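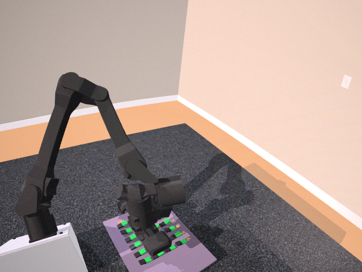
¿Qué ámbito cubren las normas de validación en simulación de Cimuvow?

Las normas se aplican a toda tarea de manipulación con brazo articulado que se ejecute en el entorno simulado antes de solicitar tiempo en una célula física. Incluyen la preparación de la escena, la ejecución de episodios, el registro y los criterios de aceptación. Quedan fuera la navegación de bases móviles y las pruebas de visión que no accionan ningún eje.

¿Sustituye la validación en simulación a la evaluación de riesgos de la célula?

No. La evaluación de riesgos se hace sobre la instalación real, con su vallado, sus paradas de emergencia y su utillaje. El informe de simulación se adjunta como documentación técnica y no modifica las medidas de protección exigidas. ISO 10218 e ISO 12100 siguen siendo las referencias para el integrador.

Preparación de la escena

¿Qué debe declararse en el fichero de escena?

Modelo del brazo, posición de la base, tipo de efector final, masa y geometría de colisión de cada pieza, coeficientes de rozamiento y paso de integración. Los valores por defecto del simulador también se declaran. Un campo vacío es motivo de devolución.

¿Puede usarse la malla visual como malla de colisión?

Solo en superficies planas de apoyo. Las piezas que se agarran requieren una malla de colisión propia, convexa o descompuesta en partes convexas. En piezas pequeñas y agrupadas, una envolvente demasiado generosa genera contactos antes de tiempo y falsea la fuerza registrada en los dedos.

¿Es obligatorio modelar la sala?

Las paredes y el suelo son obligatorios si la política utiliza imágenes de cámara. En tareas controladas solo por posición articular basta con la superficie de apoyo y los volúmenes de exclusión.

¿Cómo se tratan las sombras y la iluminación?

Se fija una iluminación de referencia y se documenta. Las variaciones se guardan como configuraciones aparte, con su propia semilla. La sombra del propio brazo sobre la zona de trabajo no se desactiva en las pruebas con cámara.

Aproximación y agarre

¿Qué es la cota de espera?

Es la altura fija a la que el efector se detiene antes de iniciar el descenso final. Se mide desde el punto más alto de las piezas hasta la punta de los dedos. El valor general es de 40 mm, y cualquier reducción debe justificarse en el apartado de desviaciones. La medición se hace sobre los datos de posición del simulador; las capturas no sirven como prueba de distancia, por la perspectiva.

¿Qué orientación debe tener la pinza?

Para piezas bajas sobre una superficie horizontal, como las verdes y negras de la plataforma morada, la pinza se orienta en vertical con los dedos hacia abajo. Se admite una inclinación distinta si la geometría vecina lo exige, siempre que la trayectoria quede registrada completa.

¿Hay que comprobar los eslabones o solo el efector?

Todos los eslabones. La comprobación de colisiones abarca el codo y el antebrazo frente a la superficie de apoyo, el pedestal y las paredes. Los pares de eslabones contiguos pueden excluirse de la lista de autocolisión; los demás no.

¿Qué vista lateral se pide en el informe?

Una captura a baja altura en la que se distingan los dedos, las piezas y el hueco entre ambos. Las piezas pueden solaparse entre sí en esta vista. Su disposición se documenta con la vista superior. 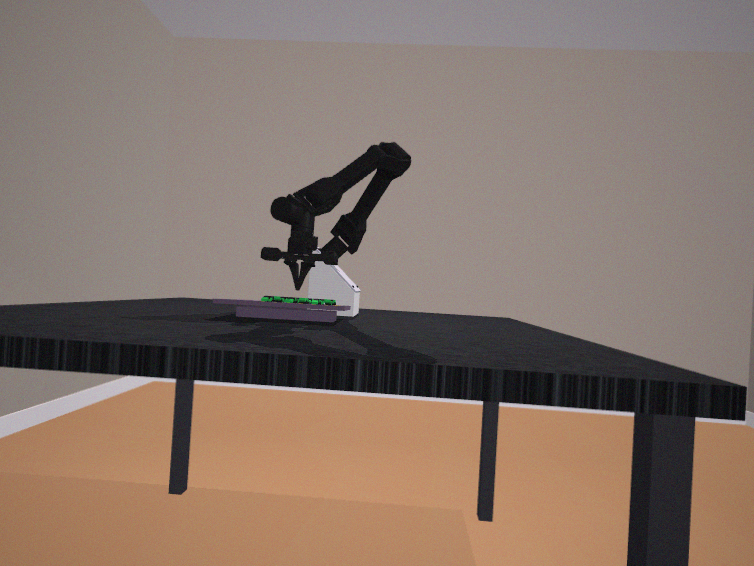 Ejecución y registro

¿Cuántos episodios se exigen?

2.000 por configuración, con semillas consecutivas. Los episodios fallidos no se repiten ni se eliminan. Si el simulador se detiene por un error numérico, el episodio cuenta como fallo y se marca con el código correspondiente.

¿Se acepta una serie incompleta?

Únicamente como informe preliminar. En la revisión de febrero se recibió una serie de 1.487 episodios, que se archivó con ese carácter y no dio acceso a la célula Ander.

¿Qué señales se guardan?

Posición, velocidad y par de cada articulación, pose del efector, apertura de la pinza, contactos y pose de todas las piezas. Todas con la misma marca temporal. El submuestreo posterior está permitido si se conserva el original.

¿Cuándo se considera fallida una tarea?

Cuando una pieza cae fuera de la superficie definida, cuando se supera un límite de par o cuando el brazo toca un volumen de exclusión. Un contacto involuntario con una pieza vecina se anota como incidencia; 3 incidencias en el mismo episodio equivalen a un fallo.

Entrega y cambios

¿En qué formato se entrega el informe?

PDF para el texto y formato de intercambio Willora, versión vigente, para los datos. El nombre de la carpeta lleva el identificador de la tarea y el de la configuración, separados por guion bajo.

¿Qué cambios obligan a repetir la validación?

Cambio de efector, de masa de pieza, de controlador, de paso de integración o de posición de la base. Un cambio de color o textura obliga a repetirla solo si la política usa cámara. La corrección de erratas en el informe no requiere nueva serie.

¿Desde cuándo se aplica esta versión?

Desde el lunes, 16 de diciembre de 2024. Las solicitudes registradas con anterioridad se tramitan con la versión previa, salvo que el solicitante pida por escrito acogerse a la nueva.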